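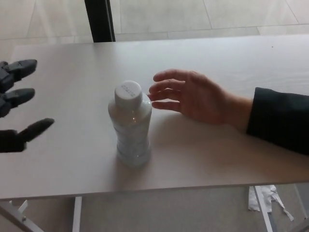 How does a robot hand learn to take an object from a person?
It learns from many recorded examples of the same small task, made with different people and different objects.

Susby Opens Its Handover Collection to Outside Partners

Susby announced today that Grindness, its collection of recorded handover examples, will be open to outside research partners from May. The collection now has 3,870 examples. In each one, a person and a robotic hand share a table and one everyday object, such as a plastic bottle.

The work started in the Pralalari laboratory with a very small set of 300 examples. All of them were made by the same two people, and the first learning system became good only with those two. For the present collection, Susby invited 37 people to take part. They were asked to move at their normal speed and to wear their usual clothes, also with long sleeves.

"We wanted the small differences between people," said Hanna Marchuk, who leads the collection at Susby. "One person reaches early, another one waits. If the system sees only one way, it will expect only this way."

Every example is checked by a second operator before it is added. In the last round, 249 examples were put aside for a new check, mostly for wrong start times. They are not part of the number given above.

The first outside partner is Jaiswal, which will use the examples to train its own system for packing tables. Partners receive the recordings, the written labels and the instructions for operators.

Requests for access can be sent to Eamon Mulcahy, partner contact at Susby.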